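Flerirby laundromat reopens its doors, and I was there with two bags

Wednesday, April 12, 2023

I have been hauling my washing to the next town since October, so forgive me if I sound a little excited about this one. The Flerirby Wash House on Clulwood Street is open again! I walked down there on opening morning with two bags over my shoulder, and I had to wait in line to get in the door.

If you moved here over the winter, the short version is that a pipe let go under the back room one night and took most of the floor with it. The landlord wanted to turn the space into storage units. A lot of us wrote letters. I wrote one myself, and I'm told it was too long.

The new owner is Consolacion Aquino, who grew up on Jirnby Road and used to do her family's wash in that same building after school. She signed the lease in the dead of winter and has been in there most days since with a paint roller. When I finally got her to stand still for five minutes, she was holding a wrench and a cup of coffee and looked like she could use more of the coffee.

"People kept stopping me at the grocery store and asking when," she told me. "I started going to the grocery store at night."

There are 61 machines in all, counting washers and dryers, and 9 of the washers are the big ones that will take a king-size comforter. That was the part I cared about. The old place had a single large washer, it was always taken, and it had a habit of stopping before the spin. You'd open it up to a comforter that weighed as much as a calf. I dragged one of those home on a sled once and I don't want to do it again.

Prices are up a bit from the old days, which you probably guessed. Coins still work, and there's a card you can load at the counter if you don't want to carry quarters. I loaded one and then put it in my coat pocket, and then washed the coat. It still works, so there's your product test.

Bedding has its own price board and its own row along the window. Aquino says she expects it to be the busiest part of the business this month, with everybody pulling the winter layers off their beds at once. I'm in the same boat, and so is everybody on my block as far as I can tell. 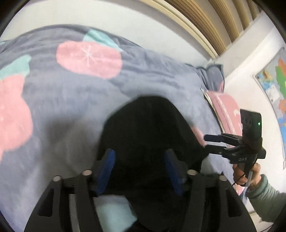 Blankets and dark cloth: Aquino suggests separate loads for the first few washes.

She has opinions about bedding, and I wrote down as many as I could. Wash printed blankets in cold water, inside out if they have an inside. Go easy on the soap - half of what you think you need. Dry on low and stop the dryer partway through to shake everything out and turn it over. And please, she says, check for socks. She found a whole family's worth behind the old dryers when they were pulled out, plus a retainer and a library card from before my time.

There's a drop-off service as well, run from the counter by the Rattanakul family, who had the tailor shop next door until the flood took that too. They're doing hems and zippers at the same counter now. I brought in a pair of pants that I've been closing with a safety pin since Thanksgiving and got a look I deserved. They'll be ready on Friday.

The folding tables are new, wide, and the right height for once. The old orange chairs are back, and I was happier to see them than I expected to be. Aquino had them in her garage. A few have been patched with tape, and the one by the door still rocks if you lean left. There's a shelf of paperbacks to borrow, a bulletin board that was already full by noon, and a radio that she says will stay on the oldies station as long as she's paying the electric bill.

I asked a few people in line what they'd been doing for the past several months. One man had been washing his work shirts in the bathtub. A mother with twins said she'd been driving to her sister's every weekend and that her sister was, in her words, ready for this day too. One woman had come just to look. She owns a washer and dryer, but she missed the chairs.

Parking is the one sore spot. The lot out back is still torn up where the new pipe went in, and the town hasn't said when it will be paved. For now it's street parking only, and the meters on Clulwood Street are watched pretty closely - I got a ticket while I was inside writing down advice about socks. You can unload in front of the old tailor shop if you're quick about it.

The Wash House is at 2322 Clulwood Street and opens at six every morning, Sundays included. Last load goes in at eight in the evening. If you want a big washer on a weekend, my advice is to get there early or bring something good to read. Drop-off orders are taken at the counter until noon, and Aquino asks that you put your name on the bag, with a phone number you answer.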